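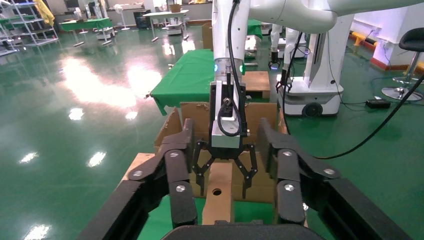 Re: [family-business] Shareholder agreement before we issue new shares?

Hemant Katiyar wrote:
> We're bringing my cousin into Lellard with 8 new shares on top of
> the 100 we have now. The template from Gellness says existing
> holders get first refusal, so I figure we're covered and can
> skip the lawyer.

Covered against what? First refusal on a transfer and first refusal on a new issue are separate clauses in most agreements I've read, and I'd bet that template only has the first one. Look for the words "new issue" or "pre-emption on allotment". If they aren't there, the other holders can be diluted and the template won't stop it.

I'm also not sold on the valuation line. "Fair value as agreed by the parties" is fine until the parties don't agree, and that's when you need it. We had the same wording at Sengar and spent 3 months arguing over who got to pick the accountant.

What does your company's own constitution say? If it conflicts with the agreement, which one wins? I didn't see that anywhere in the pages you posted Sunday.

I'd want answers to those before anyone signs.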